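Robots, biscuits and a very long corridor

Right, quick one before I have to do the school run. I promised I'd write up the open day at Stadine and it's been sitting in drafts since January so here goes, warts and all.

Stadine is the robotics lab on the Flerkeck site, the old one behind the bus depot. Sylvie Simard from my evening class works two doors down and got me on the list. Turned up late. Parking a nightmare. Signed in, sticker on jumper, sticker fell off jumper, found it on my shoe later.

You go down this long corridor with posters on both sides, mostly graphs, and then there's tea. Good tea, proper biscuits. I mention it as the last open day I went to (the water works, never again) had one flask between all of us.

Diane Wong did the welcome. She runs the place I think, or runs the people who run it. She said they don't do the big factory arms any more, they gave all that up. What they work on now is hands. Getting a robot to pick up the ordinary stuff people pick up all day and do something sensible with it. Lids, boxes, drawers, cupboard doors. She said a lid is much harder than you'd think, and a few people laughed, and she said no, really, come and try one.

So that was the afternoon basically. Trying lids.

They split us up. I was with a retired couple who'd both been in printing, a lad doing his A levels who asked all the good questions, and a man who kept telling everyone about his lawnmower. Our guide was Giang Cao, very patient, talks fast, I missed bits.

First stop was the talk on how the thing learns. I'll try to get this right. The robot isn't told what to do step by step. Somebody takes a gripper in their own hand, two fingers on it and a camera, and does the job themselves with it. Opens the lid, shuts the lid. Over and over. The camera sees only what the gripper would see, and then all of that goes into the computer and the robot is meant to work out how to do it from there. The A level lad asked how many goes it needed and Giang said how long is a piece of string, then said more than anyone here wants to do before lunch.

I asked if you could do it with a box you'd never seen before. Apparently that's the whole question! They want lots of different boxes, different tables, different rooms, otherwise it only learns the one. So if you've got a job going round people's kitchens opening their bread bins, that's a real job now. Colleen Kennedy, who does a lot of the actual hand work, told us she'd been to 20 places for it and has strong views on other people's cutlery drawers.

Then Giang went through the hinge business. A hinge means the lid can only go one way, round in a curve, and if you pull it straight up you just lift the whole box. A person does the curve without thinking. The gripper has flat fingers and no wrist to speak of so whoever's holding it has to do the curve with their whole arm. Makes sense when you see it. Made no sense to me at all beforehand.

Next door was the demo table. This was the good bit. White table, desks and monitors behind, all of us shuffled in round the edge trying not to lean on anything.
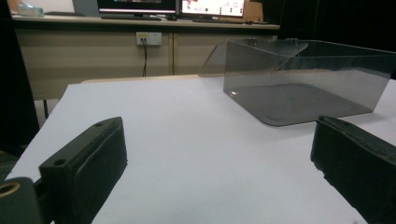 Gripper's-eye view of the lid job at Stadine, smoky box off to the right

Smaller than I'd imagined, the gripper. I'd pictured something out of a film. It's chunky black fingers, a bit nicked and worn along the edge, and I liked it more for that. The box has a see-through grey lid on two little metal hinges, and see-through is a pain for cameras, Giang said, as they tend to look at what's behind it. Hadn't crossed my mind.

We were allowed a go each. I was terrible. Pushed the box along the table, got the lid up, let go too soon, bang. Second go better. Mrs Printing did it first time, smooth as you like, and Colleen told her she could start tomorow. Lawnmower man went quiet for once and really concentrated, it took him 30 seconds and he was thrilled.

It's tiring! You hold your arm out and it's heavier than it looks and you're trying to think like a pair of tongs. My shoulder knew about it that evening.

Last of all Aaliyah Li did a short talk on what it's for. Kitchens for people who can't grip well, was her main one. Her gran can't open jars. That got me a bit, mine couldn't either. There's also a firm called Kalogeropoulos interested in the packing side, and some software called Justitz that sorts the recordings, but by then it was 4 o'clock and I'd stopped writing things down. Sorry. If anyone from there is reading, I did listen, I just ran out of page.

Things I wanted to ask and didn't — what happens if the lid is stuck, does it know when to give up, can it do childproof caps (I can't). Will try to find out. Sylvie says you can email them.

Would I go again, yes. Free, friendly, you get to touch things, and they don't talk down to you. Wear flat shoes for the corridor. Go to the loo first, there's only one and it's right back by the entrance. They're doing another in the spring I think but the sign up page wasn't working when I looked, so keep trying.

Oh and I came home and opened the bread bin very very slowly and my other half asked if I was alright.

Got to run, bell goes at quarter past. Soup recipe next time, I haven't forgoten.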